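Getting stuck toy bricks apart without chewing up the edges?
Toys & Hobbies > Building bricks
Posted by Eamon Gallagher, Tustbridge

Hi all! I picked up a 649-piece lot at a yard sale in May and I'm finally sorting it on a big off-white board so I can see what I've got. Most of it went fine, but the red pieces are driving me nuts. 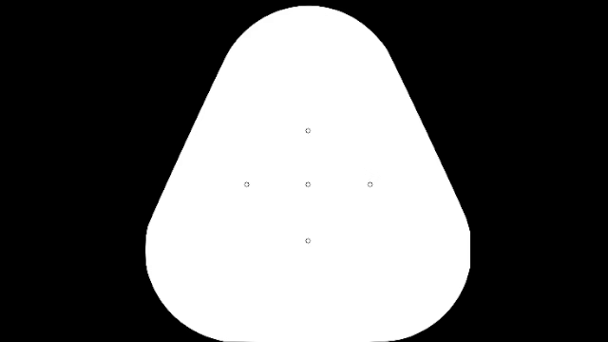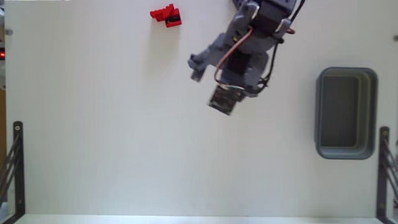
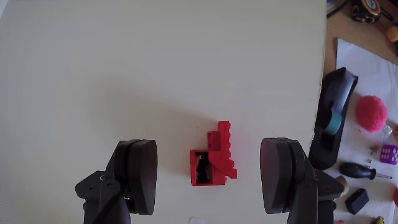
I want everything back to single bricks so it can go in bins by color, but some of these have been pressed together so long they won't budge. I've tried fingernails (ouch) and a butter knife, which left a nice little gouge in one of the plates. My kid says use teeth. I'd like to keep my teeth. What do you folks do with the tight ones, and do you wash before or after taking things apart? There's something sticky on a bunch of them and I don't want to know what it is.

4 replies hidden, showing most helpful

nelthorpe_bricks
Put the butter knife away, please! Get a brick separator, the little plastic lever thing. They turn up in used lots all the time, so dig through yours first. For two flat plates stuck face to face, stick a bigger brick on top and another one underneath, then rock them in opposite directions. You get so much more grip that way.

Anything with thin walls, go easy and don't squeeze the sides, I've cracked two like that and both were red (maybe bad luck, but I baby the red ones now). If it really won't move, put it in the fridge for an hour and try again. Works for me maybe half the time.

Wash after. Water gets trapped between the studs and takes forever to dry. Lukewarm water, dish soap, old toothbrush, then spread it all out on a towel overnight. I do 300 at a time in a mesh bag, any more and the middle ones don't get clean.

ham911
teeth work fine lol. seriously tho just leave a few together, who cares

Briva Jo
I'd wash before AND after if they're sticky, because whatever that goo is might be what's holding them! A ten-minute soak loosened up a whole clump for me. Not hot water though, I warped 29 pieces that way and I'm still mad about it. And skip the sorting by color. I did that for a year and could never find a small part in a bin where everything's the same red. Sort by shape and your eyes pick out the color on their own.

Eamon Gallagher
Found a separator at the bottom of the bag, of course. Trying the soak tonight. Shape instead of color is going to be a hard sell at my house but I'll bring it up.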